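Upholstery repair and re-covering: frequently asked questions
Skaller Trim Supplies, Jivcombe

General

What kinds of seating does this page cover?
Dining chairs, window seats, caravan squabs, boat cushions and fixed bench seating. Leather, coil-sprung lounges and vehicle seats with side airbags are outside its scope. For vehicle seats, consult a licensed motor trimmer.

Do I need to strip the old cover before ordering fabric?
Preferably. The old cover is the most reliable pattern available, and measurements taken over worn foam tend to come out short. If the cover must stay on until the new fabric arrives, measure the base board and work outwards.

Fabric

What is a double rub count?
A measure of abrasion resistance. A weighted pad is moved back and forth across the cloth until it shows a set amount of wear. A higher figure indicates a harder-wearing cloth, but it says nothing about fading, pilling or seam strength. Check those separately on the data sheet.

How much seam allowance should I add?
We cut at 12 mm for woven cloth and vinyl. Loosely woven fabrics need more and should be overlocked before assembly. Keep the allowance the same on every panel, or the corners won't meet.

Why does the colour look different on adjoining panels?
The usual cause is nap direction. Velvet, chenille and some suedes reflect light differently depending on which way the pile lies. Mark the top of each panel in chalk on the reverse before cutting. If the panels were all cut in the same direction, check that they came from the same dye lot.

Is the Nutau range suitable for outdoor use?
Nutau is an indoor cloth. For covered decks and boats, use Te Moana, which is solution-dyed and has a water-resistant backing. Neither should be stored damp.

Foam and padding

Can I reuse the existing foam?
Press the centre of the cushion with a flat hand and let go. Foam that recovers straight away can usually be reused with a new wrap. Foam that stays dented, crumbles at the edges or has gone sticky should be replaced.

Should the cover be the same size as the foam?
Slightly smaller. Foam cut a little oversize fills the corners and holds the seams straight. Too much oversize will bow the boxing and strain the zip.

What does the polyester wrap do?
It softens the edges of the foam, takes up small amounts of slack and reduces friction when the cover is fitted. Glue it lightly with spray adhesive. Heavy glue lines harden and can be felt through thin cloth.

Seams and finishing

Which thread should I use?
Bonded polyester or bonded nylon. Use polyester anywhere the seat gets direct sun. Cotton thread is not recommended for any seat in regular use.

How do I unpick a seam without marking the cloth?
Cut every third or fourth stitch on one side, then draw the thread out from the other. Do not pull the panels apart by force. Needle holes in vinyl are permanent, so the new seam has to sit on or inside the old line.

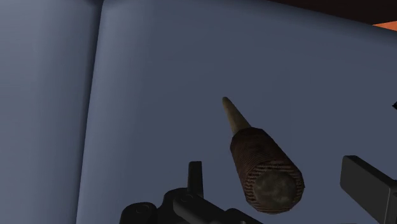

Why is the seam between two cushion panels puckering?
Thread tension is the first thing to check. Loosen the top tension, lengthen the stitch slightly and sew a test piece from offcuts of the same cloth. If the test piece lies flat, one panel was probably stretched as it was fed through the machine, and the seam will need to be unpicked and sewn again with both layers clipped together.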